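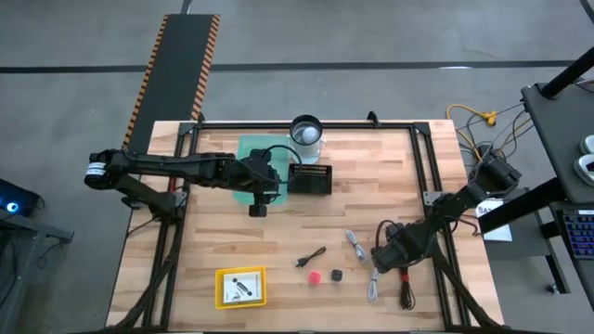
搬进这套房子之后,我最先学会的手艺是给木头台面上油。说手艺有点抬举自己了,其实就是拿块旧棉布,倒点油,来回擦。可就这么件事,我前前后后搞砸过好几回,油发黏、起白圈、一块深一块浅,什么难看的结果都出过。后来慢慢摸出门道,朋友来家里吃饭老问我台面怎么弄的,问的人多了,干脆写一篇,顺便把菜板、木勺、擀面杖这些小东西一起讲了。

想到哪儿写到哪儿,别嫌啰嗦哈。

## 先弄清楚你家的木头上的是什么

拼接的实木台面买回来,表面一般有三种情况:什么都没涂、涂过油或者蜡油、刷过漆。前两种才需要你自己上油,刷了漆的那种你怎么擦油都是浮在上面,第二天一摸还是一手油。

分辨办法很土:找个不显眼的角落滴一滴水,去烧壶水,回来看看。水还是圆滚滚的一颗,多半是漆,或者油还很足;水摊开了,木头颜色变深,就是该上油了。我家厨房那块台面,靠水池那头总比靠窗那头先“渴”,所以我每次滴水都滴两个地方。

刷过漆又已经磨花的,要么整面打磨掉重来,要么就老老实实垫个垫子用。我不太建议新手在漆面上局部打磨,那个边界怎么都融不进去,我妈家的餐桌上到现在还有我当年磨出来的一个椭圆。

## 用什么油

这个问题我和钟欣怡吵过好几次(她是我以前的室友,做饭比我好,脾气也比我大)。她坚持用食品级矿物油,理由是便宜、没味道、不会坏。我更喜欢核桃木蜡油那一类会干的。两种我都用了好几年,说说感受:

- **食品级矿物油**:不会干,慢慢渗进去,也慢慢被洗掉。上手简单,擦坏了也没关系,多余的抹掉就行。缺点是要勤补。适合菜板、木勺、擀面杖。
- **生桐油、亚麻籽油**:会在木头里固化,防水好得多,颜色会变暖变深。缺点是干得慢,一层要等好几天,天冷更慢。适合台面、桌面。买的时候看清楚成分,有的瓶子上写着桐油,里面加了稀释剂和催干剂,这种我不往碰食物的地方抹。
- **木蜡油**:油和蜡调好的,手感最好,摸上去很润。贵一点,但是抹得薄,一小罐能用很久。
- **蜂蜡膏**:一般放在最后一步,单独用的话防水撑不了几天。

厨房里的橄榄油、花生油、菜籽油,别用!刚擦完是挺好看的,过一阵子有股哈喇味,夏天还会发黏。我第一块菜板就是这么报废的,用钢丝球刷也刷不掉那个味儿,切出来的苹果都带着陈油味。

家里有人坚果过敏的,核桃油也先放一放。阿夫辛(Afshin Kermani,住我楼下)的女儿对坚果过敏,他家全套木器都用矿物油,看着也很好。

## 打磨

旧台面上油之前要磨,新的一般轻轻过一遍就行。

我的顺序是 120 目、180 目、240 目,三张砂纸走完就停。以前觉得越细越好,一路磨到 600,结果表面滑得像玻璃,油吃不进去,颜色寡淡寡淡的。木头还是要留一点“毛孔”。

顺着木纹磨,不要画圈。拼接的台面是一条一条拼起来的,木纹方向基本一致,跟着长边走就好。砂纸裹在一块平的小木块外面,手指头直接按着磨容易磨出坑,当时看不出来,上完油侧着光一看全是波浪。

磨到 180 目之后有个小步骤很多人会跳过:用拧得很干的湿布把整面擦一遍,等它干透。木头表面的细毛会立起来,摸着扎扎的,这时候再用 240 目轻轻扫掉。这样以后沾水就不会再起毛了。我给木勺也这么弄,弄过的木勺放进嘴里不拉舌头,真的差很多!

粉尘先用吸尘器吸,再用微潮的布抹。别用嘴吹,眼睛会遭殃的。

## 上油

终于到正题了。

准备的东西不多:

1. 不掉毛的旧棉布,剪成手掌大,多剪几块。旧 T 恤最好用,毛巾不行,全是毛。
2. 一次性手套。
3. 一个小碟子,装油。
4. 旧报纸,垫在台面边缘下方,油会顺着侧面往下淌。

油倒在布上,别直接倒在台面上。直接倒的那一摊会先吃进去,留个深色的印子,要好几层以后才看不出来。布上沾到湿润、不往下滴的程度,顺着木纹推开,像擦皮鞋那样带一点力气。

抹完等二十来分钟,回来看。有的地方已经吸干了,发哑,那就再补一点;有的地方还亮汪汪的,说明吃饱了。然后换一块干净的干布,把表面的余油**全部擦掉**。我要把这句加粗,我头几次失败全败在这里,总觉得留一层在上面更滋润。它不会更滋润,它只会变成一层黏糊糊的皮,粘灰粘猫毛,最后还得铲掉。

擦到什么程度呢?拿手背在上面蹭一下,不觉得油,就可以了。

会干的油至少上三层,每层之间等干透。我一般是晚上做完饭、收拾完了上一层,夜里窗户开条缝,不去碰它。冬天要多等一两天,十二月那次我心急,第二层没干就叠了第三层,整个台面软塌塌的像贴了层胶带,过年都没好意思让亲戚进厨房。

侧面、底面和水池开口的切面也要上!尤其是切面,那里是木头的“吸管口”,水全从那儿钻进去。切面我会上五层。底面够不着的就尽量够,只涂上面不涂下面,两边吸潮不一样,时间长了板子会翘。

### 油布一定要处理好

这个严肃说一下。沾了桐油、亚麻籽油这类干性油的布,揉成一团扔在垃圾桶里会自己发热,真的能烧起来,不是吓唬人。用完摊平晾在室外没有东西可引燃的地方,完全干硬了再扔;或者泡进装满水的铁罐里,盖上盖子,按当地规定处理。矿物油的布没有这个自燃的问题,不过也别放在灶台边上。

裴沁(就是秦佩瑜,我们都这么叫她,她也认了)有一回把油布塞进塑料袋系了个死结放阳台,我去她家串门,一摸袋子是热的,吓得我俩端着盆水就冲过去了。从那以后我每次借油给别人,都要把这段念一遍。

## 日常怎么护

上好油以后,日子就轻松了,主要是几个小习惯。

**水别过夜。** 溅上水随手擦掉。洗完的碗别直接扣在木头上,底下垫个架子。我家水池边放了一条专门擦台面的布,颜色跟别的都不一样,省得拿错。

**热锅要垫。** 油面不耐烫,刚离火的铸铁锅往上一放就是一个焦圈。隔热垫找个你顺手的位置挂着,挂远了你肯定懒得拿。

**铁和湿木头别待在一起。** 湿的铁锅、铁罐头在橡木之类含单宁的木头上放一夜,会留下蓝黑色的印子,像墨水渗进去一样。这种印子用柠檬汁能淡一些:抹上去,等几分钟,用清水布擦干净,不行再来一遍。弄完那一块要补油。

**清洁剂别用太猛的。** 温水加一点点洗洁精,布拧干,擦完再用干布收一遍。漂白水、强碱的去油剂会把油吃掉,木头发灰发干。

**洋葱大蒜的味儿。** 粗盐撒上去,半个柠檬切面朝下搓一搓,刮掉,擦干。菜板我差不多每个周末这么来一次,顺手的事。

有一阵我还迷信过一种叫 Grasavau 的护理膏,迈松(Maysoun Bataineh)从外地给我带的,闻起来像橙子皮,抹上去也确实漂亮。用完以后换回普通的蜂蜡加矿物油,说实话我分不出来。所以现在我自己调。

## 自己调一罐木蜡膏

比例很好记:一份蜂蜡,四份矿物油,按重量算。

蜂蜡刨成碎,和油一起装进干燥的玻璃罐,罐子坐在锅里隔水加热,小火,筷子搅到全化开就关火。别放在灶上直接烧,也别走开去看手机。化开以后晾着,它会从边上往中间慢慢变白变稠,像猪油似的。凉透了盖盖子。

想硬一点就多放蜡,想软一点就多放油。夏天我会调硬一些,不然抹起来稀汤寡水的。喜欢香味的人会加精油,我不加,菜板上有薰衣草味切出来的葱就怪怪的。

罐子上写个名字和月份!我冰箱顶上有过两罐白乎乎的东西,一罐是蜡膏一罐是猪油,差点拿蜡膏炒了青菜。

## 出了毛病怎么补

**白圈**:杯子底的水汽印。刚出现的时候用吹风机温风吹一吹,有的自己就退了。退不掉的话,拿软布沾点蜡膏顺着纹路擦。再不行就 240 目轻轻磨几下补油。

**发黏**:余油没擦掉。用布沾一点新油在上面擦,新油能把旧的化软,然后马上用干布全收走。已经结成皮的,只能用刮片刮掉,刮完再磨再上。烦,但也就半天的活。

**划痕**:浅的不用管,下次上油自己就看不见了。深一点、没断纤维的凹坑,湿布盖在上面,用熨斗尖隔着布点几下,蒸汽会让木头鼓回来。每次几秒,别按着不动。等干透,轻磨,补油。这招我拿来救过擀面杖,特别有成就感!

**小裂缝**:细的裂缝用蜡膏填,填满,抹平。菜板上裂穿了的那种就别勉强了,里面藏东西洗不干净,改成花盆垫也挺好的。

**发霉的黑点**:先查水是从哪儿来的,水池边的密封胶坏了就先换胶,不然白忙。表面的点磨掉,晾几天,确定干了再上油。戴口罩。

## 多久一次

大家最爱问这个。我没有固定的表,就靠滴水。刚做好的头一个月会勤快一点,之后矿物油的菜板大概一个月补一回,台面一年里补两三回,灶台和水池边上的那两块单独多补一次。颜色发灰、摸着发涩,就是它在喊你了。

阿托斯(Aatos Aaltonen,我的木工启蒙老师,退休以后天天在家做凳子)的口诀是“头一周天天上,头一月周周上,头一年月月上,以后年年上”。我照做过一次,第一周真的累得够呛,台面倒是漂亮极了。懒人如我,后来三层打底加上勤擦水,也过得去。

对了,木勺和木铲别忘了。洗完竖着晾,别泡在水池里,也别进洗碗机。要上油的时候我会攒一批,切菜板、勺子、盐罐盖子、梳子,全摆在报纸上一起抹,放一晚上,早上起来再统一擦干。

下次想写写磨刀石怎么找平,我那块已经磨成一个小船了,等我把它救回来再说。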